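Fio sobre arrumar a caixa de blocos, que ficou parada desde maio. Vou postando conforme avanço.

1/ A caixa veio de três lugares diferentes e tem 336 peças. Quero separar tudo por tamanho e ver o que ainda empilha direito.
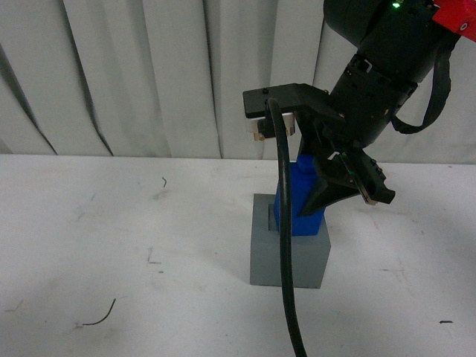
2/ A regra que uso é simples: bloco maior embaixo, bloco menor em cima. Se a peça de cima fica firme quando encosto o dedo, ela volta para a caixa. Se balança, vai para um pote à parte.

3/ Os azuis são os que mais gosto de empilhar em pé. Os cinza servem bem de base, porque são maiores e não escorregam tanto.

4/ A mesa branca ajuda a enxergar as peças, mas marca com tudo. Já passei pano com álcool, depois bicarbonato, e parte dos riscos continua. A Inès Renaud sugeriu esponja de melamina. Vou testar num canto primeiro.

5/ Primeira contagem da tarde: 174 peças conferidas, 92 delas sem defeito nenhum. O resto tem canto amassado ou face meio torta. Dá para usar, só não em torre alta.

6/ Perguntaram a marca. Uma parte é Pusero, comprada num lote usado. Outra é Notusska. As medidas quase batem, mas quem mistura as duas na mesma torre percebe a diferença lá pelo quinto andar.

7/ Lavagem: água morna, sabão neutro, escova de dente velha nos cantos. Secar em cima de uma toalha, de um dia para o outro. Bloco guardado úmido fica com cheiro – aprendi com o lote anterior.

8/ O Aurélien Moulin guarda os dele por cor. Tentei assim e desisti, levo mais tempo para achar uma base do que para montar. Por tamanho funciona melhor para mim.

9/ Divisão final: bases grandes na caixa rasa, blocos médios na caixa funda, pequenos em saquinhos com fecho. Etiqueta só na tampa, escrita a lápis para poder mudar depois.

10/ Faltam 162 peças. Continuo amanhã cedo, antes do café. Se alguém tiver bases Notusska sobrando, aceito troca por blocos pequenos da Pusero – tenho muitos repetidos.

11/ Atualização: a esponja tirou uma parte das marcas do canto. Deixou a superfície um pouco mais fosca, então vou fazer o resto com menos força.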